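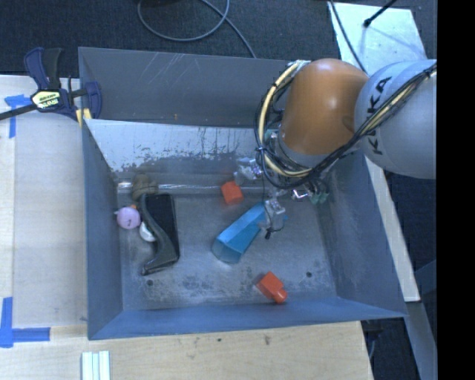 *Bin sorting, KUKA arm, mixed objects.*

# Wevwood tidy-up set: read me first

Hello! I'm Jucélia Guerra and I look after this set, so if something in it is broken, it's me you want. The question behind it is one my mum asks every time I visit: can the robot put things away yet? Short version, not really. Longer version below, with numbers.

## What's in it

Short runs of an arm reaching into a metal bin and trying to pick things out of it. There are 90 runs, split over 3 folders by how crowded the bin was to begin with (`sparse`, `mixed`, `heap`). The things to be picked are the sort you'd find under any sofa: blocks, little toys, odd plastic shapes, something fuzzy. I wanted a mess that looked like a mess, so I tipped things in and left them where they landed, even when they ended up leaning on each other or shoved against a wall (which is where all the trouble starts).

Each run has the stills, the joint log and a plain text note from me. Do read the notes! Some are only "missed again", but a few are quite long and I was cross when I wrote them.

## So can it do the chore?

Blocks out in the open, yes, and I'd happily let it do those all day. Anything with a flat side and a bit of space round it is fine too. Soft things are hit and miss. Things jammed in a corner are mostly miss, and long things lying across other things are worse, as the arm gets hold of one end and the whole pile comes along for the ride.

Of the 90 runs, 19 ended with an empty bin and no help from me. A four-year-old would beat that, if you could get the four-year-old to stay in the room. I still think it's better than where we were in April, when I was clapping if it picked up anything at all.

What I'd love somebody to try is nudging. A person pushes a thing away from the wall first and then picks it up, without thinking about it. My picker (built on Stosell, with the default settings) only ever grabs.

## Known problems

- Shiny walls and a shiny floor upset the depth readings. I left the bad readings in.
- The notes in `heap` use two spellings for the same toys. Sorry, I'll fix it.
- Cables hide part of the gripper in some views, so don't trust the gripper labels there.

## Using it

Free for teaching and research. If you write something up, send me a link, I really do like reading them. Last changed Sep 9, 2019.

Related items
Cirketti drawer set
Seixas laundry folding notes
Stosell picker settings
Wevwood shelf stacking, first try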